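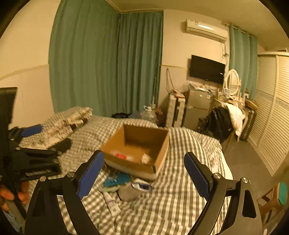

A gripper is the part of a robot that does the job of a hand. The kind shown at the Dudport open day has two jaws. When they move toward each other, they squeeze whatever is between them.

Soft things are hard to grip. A box keeps its shape, but cloth folds and slips. Pads on the jaws help by pressing over a wider area.

At the open day, Jiahui Jiang let each class try a gripper by hand. The task was to pick up one item and put it in a box. Visitors made 298 tries in October. A robot may need many more than that. It learns from the good tries and the bad ones.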